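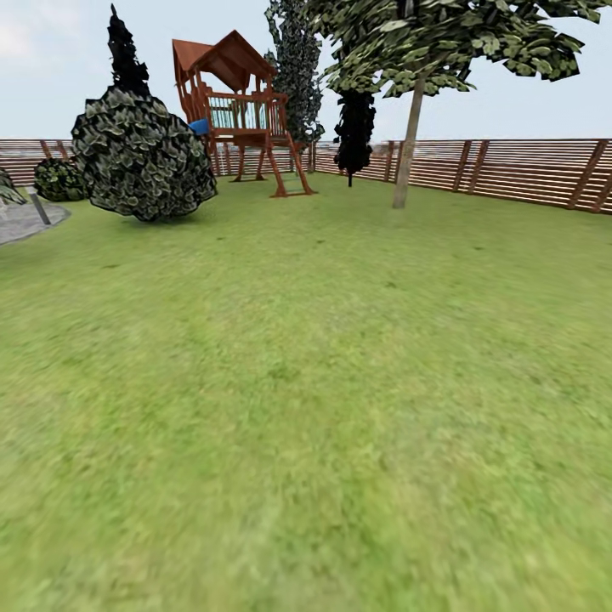
Last changed: 2025-02-19

How to check your yard and house after a windstorm

Wait until the warning for your county has ended before you go outside. Storms often come through in more than one line, and the gap between them can look like the end of it.

Put on boots with hard soles, long pants and work gloves. Take a flashlight, even in daylight, and a charged phone.

1. Look for wires first. Stand at the door and follow the service line from the pole to the house with your eyes. If a line is down or hanging low, go back in and call the power company. Treat fences and puddles near it as live.

2. Smell for gas. If you notice any, leave the house, leave the doors open behind you and call from down the street. Do not touch light switches on the way out.

3. Walk the outside of the house once, staying clear of the eaves. Look for missing shingles, loose siding and cracks where the chimney meets the roof. Stay off the roof.

4. Check the trees. Broken limbs caught in the crown can drop days later. A trunk with fresh soil lifted on one side is starting to go over. Keep everyone out from under it and call a tree service.

5. Push on fence posts and anything else set in the ground, such as swing sets. A post that moves at the base should be braced or taken down.

6. Take pictures before you clean up. Get each side of the house, then close views of the damage. Write down the time you took them.

7. Cover holes. A tarp held with 2 by 4 boards will keep most rain out of a broken window until it can be repaired. Keep the receipts.

If you live in Mandholm, report blocked roads to the town office and not to 911. Malathi Gounder keeps the list for the road crew. Brush pickup is handled separately by Anayeli Magaña. Limbs must be cut to 4 feet or shorter and stacked at the curb, cut ends facing the street.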